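March, second bench session on the grippers

Right, picking up where I stopped. I've got the small parallel-jaw gripper back on the arm and the Flindano suction cup in its box, and I want to get down what I think about both before I forget (I always forget, and then I do the same afternoon's work all over again in a month's time).

Background for anyone reading who missed the first session: we want the arm to pick Go stones off a tray and put them on the crossings of the grid, gently and without shunting the neighbours. Prurkthorpe want a go at it for their open day, so it needs to work in front of people, with the lights as they find them and probably with somebody's elbow on the table. The stones are a pain. They're rounded on both faces, they're slippery, and once you've got two of them side by side there's hardly a gap to get a finger in.

First thing I did was redo the tool offset. Last time I typed in the numbers from the Flindano sheet and trusted them, and every touch-down was out in the same direction, so this time I jogged the tip to the same point from several wrist angles and let the controller work it out. Took ages but it's much better. The sheet measures from the mounting face of their own adapter and we're using ours, which I should have spotted straight away! Pencilled a note on the sheet, so please don't rub it out.

Then the comparison proper. Same place on the grid each time, same speed, 20 picks per gripper, stone put back in the tray by hand in between.

Parallel jaws, bare fingertips: 7 dropped out of 20. Nearly all of them squirted out sideways just as the jaws closed, like a bar of soap in the bath. Turning the force up makes it worse, and I tried that twice just to be sure.

Parallel jaws with the soft Botance pads stuck on: 2 dropped. Lovely. The pads give a bit and seem to wrap round the edge of the stone. The trouble is that they're thick, so on a crowded bit of grid the outside of the finger nudges whatever's next door. I didn't score that properly and I should have. My feeling is that it's fine up to the middle of a game and hopeless after that.

Flindano cup: none dropped, which made me very smug for as long as it took to try letting go. With the vacuum off the stone stays stuck to the lip for a moment, then falls a touch late and skates. If I wait long enough for it to let go cleanly, each move gets painfully slow. A little puff of air on release would probably cure it, but that means another valve and another hose down the arm, and I've only just got the cables tidy enough that they don't snag on the elbow.

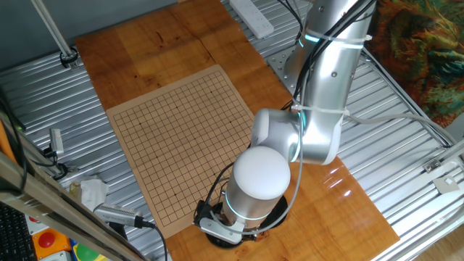 Can we keep the parallel jaws and still place stones on a crowded board? Probably, if the fingertips are made much thinner and the pad material goes only on the inside face, so that the outside of each finger stays hard and narrow.

So that's the next job. I've sketched a fingertip with a step in it, wide at the root and thin at the tip, with a shallow curve on the inside to suit the edge of the stone. I'll print a pair overnight and glue a sliver of Botance pad into the curve. I'm a bit worried about the thin part bending when the jaws close, so I might do a second pair with a rib down the back and see which I like.

Paper grid notes. I'm still using the printed sheet for all this because it's easy to shift about, and I want the placing routine to cope with a board that isn't square to the arm. Skewing it on purpose was the best idea I've had this week. With the sheet lined up neatly, a mistake in the rotation barely shows, and with it turned you can see the error grow as you go along a row. I found a sign error that way in about a minute, having stared at the code for most of the morning.

I'd like to do the corner finding with the camera eventually, but for now I'm teaching three corners by hand and working the rest out from those. It does mean that if anyone moves the sheet, even a smidge, the corners have to be taught again. The routine is saved as brandao_corners, and it asks for each corner in turn. Don't skip the last one, it'll happily carry on with an old value and you'll be placing stones in thin air.

(Why brandao? The original bench script was the Brandão one, from the peg-sorting job, and I copied it and hacked it about. There are still peg things in the comments. Ignore them.)

Wrist angle. With the jaws straight down, the gripper body hides the target crossing from pretty well anywhere you'd sensibly put a camera. Tilting helps the view but then one finger lands before the other, and the stone tips up on its edge. I think the answer is to look first, move away, come back straight down and trust the arm. It repeats well enough. I had it touch the same crossing over and over while I ate a biscuit and I couldn't see any wandering at all, though that's with my eyes and no dial gauge, so take it for what it's worth.

Speed. I've been running at 60 per cent for the travel moves and much slower for the last bit down. At full speed there's a small wobble when it stops above the board, and you then have to wait for that to settle, so you gain next to nothing. It also looks alarming, and I don't fancy that in front of a crowd of children at Prurkthorpe.

Cables. The gripper lead wants to twist if the wrist goes round the long way. I've put a limit on that joint in the software so it has to come back the short way, and it hasn't complained so far. If you load an older program the limit won't be there! Check before you press go, and keep a hand near the stop button on the first run through.

Controller niggle: the jaw position it reports drifts a bit after a lot of cycles, and re-homing sorts it out. I've added a re-home at the start of every batch, and I'd like to know whether the drift is there with the arm parked and only the jaws moving, or only when everything's going. My bet is it's something to do with how I'm reading the value back, but I haven't proved it.

Things I still want to try:

- thin printed fingertips, plain and ribbed, same 20 picks each
- same again with neighbours on the grid, counting nudges as well as drops this time
- the cup with a smaller lip, if Flindano will send us one to borrow
- picking from a tray with dimples, so the stones start in known places
- lower jaw force with the Botance pads, as I've got a hunch we're squeezing far harder than we need to

If the thin fingertips work I'm inclined to forget about suction altogether. It's a nice cup and it never dropped a thing, but I'd need the extra valve, and a pump that chugs away all day would drive everyone at that open day up the wall.

Left the jaws on the arm with the padded tips, corners taught for the sheet as it's lying now. Fingertip print is queued for tonight, plain pair first.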